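Drasodwood Worktop Refinishing Kit: long-term review

Price paid: £87
Bought from: Sheikh Trade Supplies, Jundine branch
Used on: solid oak worktop, two lengths, plus a separate chopping board
Rating: 7 out of 10

Solid wood worktops are sold on the understanding that they will be oiled often, and most of them are not. Ours was fitted by the previous owners, was finished with something that had gone yellow and tacky by the hob, and had black water marks behind the taps. Replacing it was quoted at well over 700 pounds before fitting. The Drasodwood kit cost £87 and promised a full strip and refinish with everything in one box, so it was tried first. It went on in January and has now had 13 weeks of ordinary kitchen use, which is enough to judge how the finish holds up to water and heat but not how it ages.

What is in the box

A tin of stripper, a tin of hardwax oil, a bottle of stain remover for iron marks, a cork sanding block, abrasive sheets in three grades, a short-nap roller with a spare sleeve, a tray, a flat brush for edges, and a pair of nitrile gloves. The instructions are a folded sheet printed on both sides. The type is small but the order of work is clear.

The tins are proper lever-lid tins and they reseal well. This matters with hardwax oil, which skins over if air gets at it. The Sturkley kit I used on a previous worktop came in a plastic bottle with a flip cap, and the remainder was solid within a few months. The Drasodwood tin was opened again last week and the contents were still liquid, with no skin.

Missing from the box are cloths, masking tape and a scraper. You will need all of them. For a kit described on the lid as complete, this is poor.

Stripping

The stripper is a thick gel. It is applied with the flat brush, left until the old finish wrinkles, then lifted with a scraper along the grain. On the newer length of worktop a single application was enough. By the hob it needed a second, and there was still a band of old varnish in the open grain that had to be sanded out.

The smell is mild compared with older solvent strippers, although I would still open a window. It clings to vertical edges better than expected and did not run down on to the cupboard doors. It does soften silicone, so keep it away from the bead along the wall unless you plan to replace that as well. I did plan to, and cut the bead out first.

Residue has to be washed off with warm water and then wiped. The sheet says to wipe "until clean", without saying how you would know. In practice, stop when a fresh cloth no longer drags. If gel is left in the joints between staves it will come up again under the oil as a soft line, and the only cure is to sand back and start again in that spot.
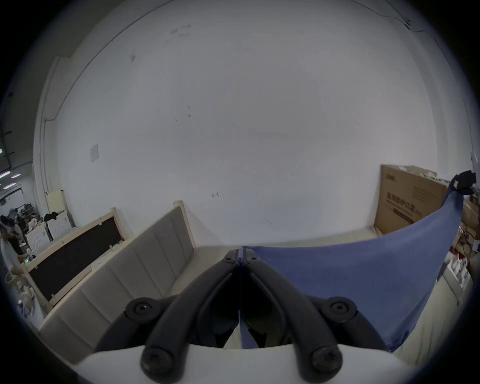
A blue cloth.

Use cloths that do not shed. Old T-shirts are fine for taking off the gel, but they leave fibres on bare oak once it has been sanded, and these show as pale specks under the finish. Set aside a clean pile for the oiling stage and do not mix the two. Any cloth with oil on it must be spread out flat to dry outdoors, or soaked in water, before it goes in the bin. Oily cloths left in a heap can heat up and catch fire without any flame near them. The instruction sheet does carry this warning, but at the bottom of the reverse, where it is easily missed.

Sanding

The three grades supplied are sensible: coarse for the stubborn patches, medium for the whole surface, fine before oiling. The coarse sheets clog quickly on any varnish that is left. I ran out of them halfway along the second length and bought more. The medium and fine sheets lasted the job with one left over.

The cork block is good. It is dense, has square edges and fits the hand. A random orbital sander will do the flat areas in a fraction of the time, but the supplied sheets are not punched or backed for one, so you would be buying discs separately.

One warning on the fine grade. It is possible to sand oak so smooth that the oil will not key into it. Stop at the fine sheet supplied and do not be tempted to go further.

Black marks

The stain remover is an oxalic acid solution and it is the best thing in the kit. The marks behind the taps had resisted sanding on a test patch and would have needed a noticeable hollow to remove. Two applications took them down to a faint grey, which then disappeared under the oil unless viewed from low down with the light behind it. Wear the gloves and eye protection, rinse thoroughly and leave the timber overnight before doing anything else. Brush it over the whole width of the board as well, or you will end up with a clean patch in a darker surround. I found this out on the chopping board.

Oiling

Coverage is where the kit falls short of its claims. The label says there is enough for two coats on a typical kitchen. Our worktop is not large, and the second coat was finished with very little to spare. Bare oak takes a lot in the first coat, end grain more so, and the cut-out round the sink more again. Anyone with an island or a long run should budget for a second tin, sold separately.

Application itself is simple. Stir, do not shake. Load the roller lightly, work along the grain, and lay off the edges with the brush. The most common fault is putting on too much, which gives a sticky surface that picks up every crumb. The first coat should look thin and slightly mean. Mine was touch dry by early evening after a morning start, and was left until the following day before the second.

The spare sleeve is a good inclusion. Hardwax oil ruins a sleeve between coats and cleaning one costs more in white spirit than a new sleeve does.

The finish is satin, somewhat warmer than the raw timber and less orange than the Sturkley. There is a clear difference in colour between the two lengths of our worktop, but this was there beforehand and comes from the timber.

Thirteen weeks on

Water beads on the surface everywhere apart from a strip directly in front of the sink, where it now spreads before it is wiped up. That strip will need a maintenance coat soon, earlier than the sheet suggests. Red wine and turmeric have both been left for an hour and neither left a mark. Tea left overnight under a mug did produce a ring, which came out with a light rub with the fine abrasive and a dab of oil. No blending line is visible.

Heat resistance is average. A hot plate caused no harm. A pan straight from the hob left a dull patch - the finish and not the wood - and that too was repaired locally. This ease of spot repair is the main argument for hardwax oil over varnish in a kitchen.

Compared with the Sturkley kit

The Sturkley is cheaper and includes cloths and tape. Its oil dries faster but scratches more easily, and there is no stain remover. On a worktop in fair condition which only needs freshening, I would buy the Sturkley. On one with black marks or an old failed varnish, the Drasodwood is worth the extra.

For: excellent stain remover, good tins, attractive satin finish, easy to patch.
Against: no cloths, tape or scraper, not enough coarse abrasive, optimistic coverage figure, fire warning badly placed.

Sheikh Trade Supplies stocks the oil in single tins. The stain remover is only available as part of the kit at present.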